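Hindthorpe Allotment and Water Users' Group
Minutes, November 3, 2002
Posted by Darlene Penner

This site uses cookies to remember your settings. Accept | Find out more

Present: Sayaka Noguchi (chair), Brijesh Rajput, Ewurabena Mensah, Darlene Penner (minutes). Apologies: Raíssa Falcão.

1. Previous minutes. Agreed, with one correction: the standpipe listed under item 4 is on the Trurville side, not the lane side.

2. Supply pressure. BR reported readings at the lower taps during evening use. Pressure falls when more than two hoses are open. He attributes this to the old section of pipe, which is 20 mm against 35 mm elsewhere. Replacement length is about 300 metres. Quote from Gagnon received; second quote awaited from Hunar. Decision deferred until both are in hand.

3. Metering. EM proposed a sub-meter for each row. SN asked who would read them. Left open.

4. Winter shut-off. Main valve to be closed once the last brassicas are watered in. Taps to be left open and lagged. BR holds the key.
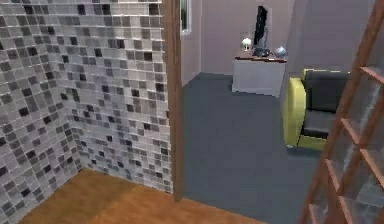

5. Water butts. Plots 20 to 31 still have no lids fitted. Plot holders have been written to once. EM will write again – second letters to go out with the rent notices.

6. Hosepipe rota. Current rota to stand until February. DP noted two complaints concerning overnight use of sprinklers. No action.

7. Any other business. SN asked that keys to the pump shed be signed for.

Next meeting: February, date to be confirmed by RF.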